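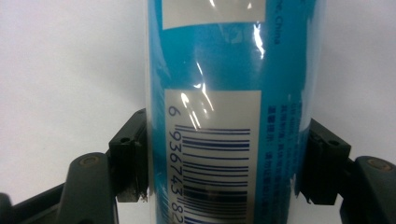 Home Topics Kitchen & Pantry Ask Unanswered Log in

Pantry moths came back AGAIN after full cleanout, what am I missing

lowshelf_mendport
Apr 2, 2026

Ok so. Small brown moths in the kitchen, the kind that fly like they're drunk. First saw them last June, thought they came in from outside, ignored it. Dumb. By the end of the summer there were little worms walking across the ceiling.

Did the big cleanout. Everything off the shelves, tossed the flour, the rice, the oats, a bag of birdseed that was basically alive. Vacuumed, wiped down with vinegar. Hung 2 of those Flusto sticky traps. Caught a bunch the first week and then nothing all winter. Figured I'd won.

Now it's warming up and there were three on the trap this morning, plus one on the wall over the stove. I am so tired of this.

What I keep now:

- flour and rice in glass jars with clamp lids
- pasta still in the boxes, because who puts pasta in jars
- cereal in the bag, bag folded over and clipped
- spices, normal spice jars
- a lot of canned stuff and tubs and drink mix, never opened most of it
- dog food in the big paper sack, on the floor of the same closet

The pantry is a closet really. Wire shelves on one side and old painted wood ones on the other, with those strips of holes up the sides for moving the shelves. We rent, so I can't rip anything out. Landlord says moths aren't pests so he doesn't pay for them?? Separate fight.

Things I already tried so please don't just say these: bay leaves (did nothing, one had a worm ON it), cedar blocks, lavender bags from my mother in law.

Questions I guess
- are they coming from inside something sealed? can they get in a can or a tub with a plastic lid
- do I have to throw everything out a second time, I spent 164 dollars restocking and I'm not thrilled
- is it the dog food. please tell me it isn't the dog food
- fogger, yes or no. Spouse wants to fog

Thanks, sorry for the wall of text, typing this on break

grainbin

Probably the dog food, sorry. Also probably not only the dog food.

I had these for most of two years in our old place on the Molano side of town, so I'll give you what worked and skip what didn't. In no real order.

Sealed cans are fine. Real metal cans, the kind you need an opener for, nothing is getting in there. What gets people is the paper label. The worms crawl off to make their cocoons and they like a tight dry gap, and the edge of a label where the glue let go is perfect for that. So you look at a can, think "metal, safe", put it back on the clean shelf, and you just put a cocoon back on the clean shelf. Run your thumb around the label. Check the rim top and bottom too, that little lip. If a can has webbing on it then peel the label, wash the can in soapy water and write on it with a marker.

Tubs with a plastic snap lid - depends. If it has the foil seal underneath and you haven't opened it, the food's fine. Once the foil is off, I would not trust a snap lid. The newly hatched ones are tiny, like a dash of pepper, and they get under a lid you'd swear was tight. Screw lids too. They go around the threads. I didn't believe this until I opened a jar of walnuts.

Boxes of pasta are not sealed at all. That little window is only glued at the corners half the time. Cereal bag with a clip, same deal, not sealed. Basically the stuff you did right is the flour and rice and everything else is a buffet.

You do NOT have to throw it all out again. Freeze it. Anything dry that looks clean goes in the freezer for 8 days. That kills eggs and worms both. Don't cheat and pull it out the next morning, the middle of a big bag takes a long time to get cold. Leave it in the bag when it comes out until it's back to room temperature or you get damp flour. I did mine in shifts because our freezer is small - one shelf of food in, the next shelf sitting in tied trash bags on the porch waiting for its turn.

Stuff with visible webbing (looks like clumps hanging off the side of the bag, kind of dusty strings) just throw out. Outside bin, tied. Not the kitchen trash. I made that mistake also.

Now the shelves. Those strips with holes in them are where yours spent the winter, I'd put money on it. They don't just die off when it gets cold, they sit in there. Vinegar wipe doesn't reach. What you do:

Vacuum with the crevice tool, every hole, slow. Go along where the shelf meets the wall. Underside of the shelf too, nobody cleans the underside. Then the door hinges, the top edge of the door frame, the corner of the ceiling. Then empty the vacuum outside right away, don't leave it in the hall closet overnight.

After that I went over the holes with a hair dryer on hot. Don't know how much it did, made me feel better. Keep it moving if the paint is old.

Then, and this is the part that finally ended it for us, I filled the holes I wasn't using. Painter's tape over the strips. Looks ugly, comes off when you move out, landlord can't complain. Caulk is better but you rent.

Wire shelves are easy, pull them if they lift off and hose them in the tub. Check the little plastic clips that hold them to the wall, there's a hollow in the back.

Dog food: get a bin with a gasket, the screw top kind. Bermúdez Hardware had them for 25 dollars last I looked, in back by the birdseed (don't stand near the birdseed lol). Dump the sack into the bin only after you've checked it. Don't keep the sack. And get it out of that closet if you have anywhere else at all, even the laundry room.

Traps. Keep them up but understand they only pull in the males. They tell you whether you have a problem, they don't fix it. And more isn't better, one in a closet that size is enough. Don't hang it right by an open window in warm weather, I think mine was calling in extras from the yard. Change it when it gets dusty even if it's empty.

No on the fogger. It doesn't get inside packages or in the holes, and then you have that stuff all over where your food goes. Spouse can have the crevice tool if spouse wants to do something.

Expect to see a few strays after the second cleanout. Don't panic. Kill them, write down when, and see if it tapers off. If it's not tapering then there's a bag of something you forgot. For us it was a decorative corn thing on top of the fridge. Other ones I've heard: dried flower wreath, chocolate in a desk drawer, the mouse bait under the sink, tea. A neck pillow with wheat in it.

pattyo_kitchen

throw away the dog food and get a cat

jk. but seriously it's always the pet food. we had it come in from a new sack two seperate times, same store. Now I cut the sack open outside and look before it comes in the house

bay leaves do work IF they're fresh, everybody buys the old ones

grainbin

Bay leaves don't work fresh either, I had a whole tree of them. But yes on opening the sack outside, good one.

northside_renter

Adding a couple things bc I'm a renter in Mendport too.

If you share a wall with another unit then ask next door. Doesn't matter how clean your closet is if theirs is feeding them. Mine were coming through the gap where the pipe goes under the sink, neighbor had a 20-something year old bag of masa in there she forgot about. She was nice about it, embarassed. I stuffed the gap with steel wool and a bit of tape and that was most of it.

On the landlord thing, read your lease before you argue. Some say "insects", which would include moths last time I checked. Put it in writing, take pictures of the trap with the moths on it. Mine wouldn't pay for treatment but he did knock something off for the food once I sent receipts. So keep yours from the restock.

Also disagree a little on the jars. Clamp lids are only good if the rubber ring is good. Check the rings, they go stiff and crack. New rings are cheap. Easy test is fill the jar with water and turn it over above the sink.

And wipe with soap, not vinegar. Vinegar smell is gone in an hour and soap gets the crumbs and the sticky stuff under the syrup bottle.

lowshelf_mendport

Update from the driveway. Cut the dog food sack open out here. It's the dog food.

Also there was webbing under the label of a can of peaches, so thank you for that I guess, ew. Freezer's full, second batch is in trash bags on the steps. Doing the holes tonight with the crevice tool. Will ask next door about theirs when I see her, don't really want to knock and say "do you have worms"

Anybody know if dog treats can go in the freezer too? The soft kind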